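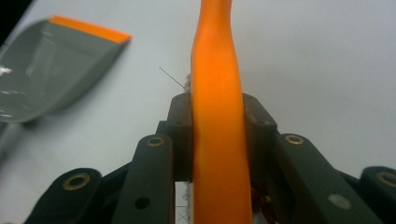

Many buyers, according to one produce manager at the Cemdale wholesale market, judge a crop within seconds and never return to that first opinion – and the color of the skin settles most of it. Growers who supply Cemdale tend to agree, although they add that color is the quality over which they have the least direct control.

# Chapter 6: Color and Grade in Market Vegetables

## Learning Goals

After completing this chapter, students should be able to:

- name the main groups of plant pigments and the crops in which each is found
- describe how temperature and soil moisture affect color during growth
- apply a written grade standard to a mixed lot
- explain why two trained graders may reach different results

## 6.1 Why Color Matters

A grade is a shared description. It allows a buyer in one town to order from a grower in another without first inspecting the goods. Size, shape, firmness and freedom from damage all enter into a grade, but color is usually the first quality to be judged and the one most often disputed.

The orange and yellow colors of carrots, squash and sweet potatoes come mainly from carotenoids. Green crops owe their color to chlorophyll, which breaks down as many fruits ripen and leaves other pigments visible. The reds and purples of beets come from a separate group, the betalains, while those of red cabbage come from anthocyanins.

Color does not always indicate ripeness. An orange may be fully mature while its skin is still partly green, and a pepper may be sold at either stage. Graders must therefore know the variety as well as the crop.

## 6.2 The Clarkness Trial

The case used throughout this chapter is drawn from the Clarkness trial grounds, where 72 plots of carrots were sown under two watering schedules. The harvest began in September. Of the 448 sample lots sent for grading, 39 were returned for a second inspection after the first two graders disagreed.

Most of these disputes concerned lots near the line between two grades. Lighting also played a part – lots examined beside a window were often placed higher than the same lots examined under the lamps in the packing shed. Section 6.3 sets out the grading procedure in full and introduces the Pollock color card, against which each lot was compared.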